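3.2 Display layout

The mock greengrocer's at Carberg was fitted with wooden stands divided into trays, and stocked with artificial produce. Shoppers carried a clear plastic basket.

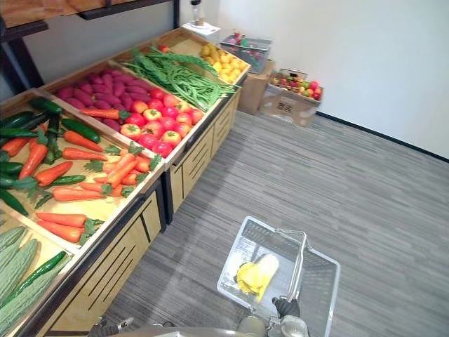
Figure 3. Display stand with carrots, sweet potatoes, tomatoes and green beans.

Each of the 138 shopping lists named items from at least two trays. Lists were drawn up by Ondieki and kept short.

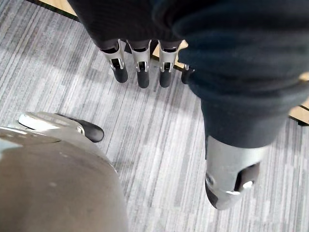 Colour was the main basis for grouping, although neighbouring trays were allowed to share a type of vegetable.

Sorting errors were expected where shapes and shades were close. The compartment of bitter melons beside the napa cabbages, which also held smooth green vegetables, was therefore scored separately.

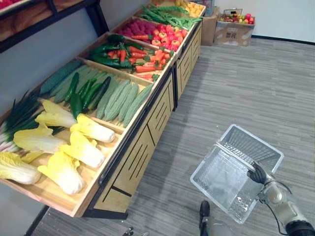
Basket loading was assessed next. Heavy items were to go in first. Napa cabbages, with their thick white bases, were classed as heavy, and carrots as medium.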